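Rurkness two-arm home unit: hire, purchase and open day notes

Supplied in Australia by Skustolham Equipment
Page last revised 5 April 2019

We sell and hire equipment that other people build, and we try to see a machine working before we put it on this site. The maker of the Rurkness, Tanasarn, asked us to its October open day, and two of us went along: Uthai Nuchit, who looks after servicing, and me. I do the pricing. What follows is what we would tell a customer over the counter, and some of it is less flattering than the brochure.

What it is

The Rurkness is a two-arm unit sold for light tidying in homes, respite houses and serviced units. Each arm ends in a two-fingered gripper. The brochure calls it "a second pair of hands for the whole household". We would call it a pair of arms for soft, light things in a room that has been set up with some thought, and we have asked Tanasarn to tone the line down. So far they haven't.

Who it might suit

Respite operators and display suites that put the same room back in order several times a day. A family home with kids and a dog is a harder sell, and we won't be making it until we have had a unit on our own floor for longer.

What we saw at the open day

The demonstration was held in a lounge set up at Tanasarn's premises, with visitors standing along one side. Apinya Sriwong ran it. She was frank when asked a straight question, and we appreciated that. The job on the program was cushion handling, one of four on the list for the morning. Two of the others were pulled before we got there and the last was a talk.

I had expected boxes, or something else with corners. A cushion is a fairer test than it sounds. It gives when you squeeze it, it sags, and it's a different shape every time it gets picked up. It is also about the most forgiving thing in the house to drop, so we'd ask readers to keep both points in mind.
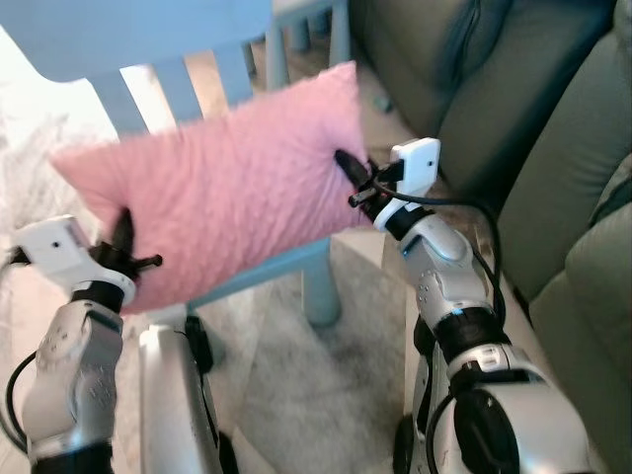

The pink pillow held between the two arms. 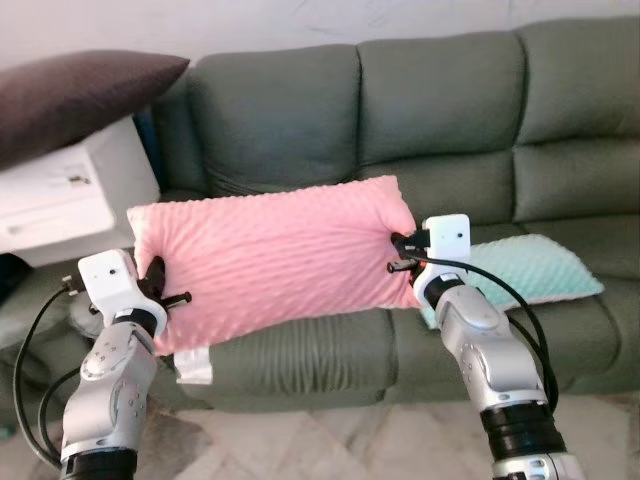 Points we raised

Grip. The fingers pinch the cushion at its ends and the fabric creases where they do. Fine on a plush cover. Uthai asked what the same pinch would do to silk or to an old feather cushion with tired seams, and was told it hadn't been tested on either. Please don't be the first.

Cables. Each arm has a black cable looping down its outer side. Uthai's view is that anything looped on the outside will sooner or later meet a chair back or a door handle. Tanasarn says a tidier cable run is being looked at. We have no date for it and won't quote one.

Supervision. Apinya stood within reach of the stop button the whole time. The brochure has a section headed "set and forget" and we have left it off this page.

Speed. We asked for a timed run against a person doing the same job, and were told it wasn't part of the day. Ratree Kongkaew, from the maker's sales side, has promised us one in writing. We will put the figures up when they arrive, good or bad.

Pricing

Hire: $685 a day, operator included. We don't hire it without an operator.
Minimum hire: 4 days.
Delivery and set-up: $300 flat within the metro area. Country customers, please ring for a quote.
Purchase: on application. Lead time is 16 weeks from deposit.

Hire fees come off the purchase price if you go ahead within the same financial year. Deposits are refundable until the unit ships from Tanasarn.

Before you book

Measure your doorways and send us the numbers along with your enquiry. Tell us what is on the floor as well, including rugs. If there are stairs between the street and the room, say so early – we have been caught out by this with other gear.

Spares and service

Gripper fingers are the only part we plan to keep on the shelf. Everything else comes from the maker, and the first fault call on any hire is handled by Uthai. The Suseck carry case is sold separately and, in our opinion, is dear for what it is – a padded blanket and straps will do for short trips.

Enquiries

Siriporn Nuchit handles bookings and can send the full terms. Technical questions go to Uthai. If you were at the open day yourself and saw one of the jobs we missed, we would like to hear how it went. Thanakorn Yimyam in our hire yard is collecting those reports and will add them to the unit's file.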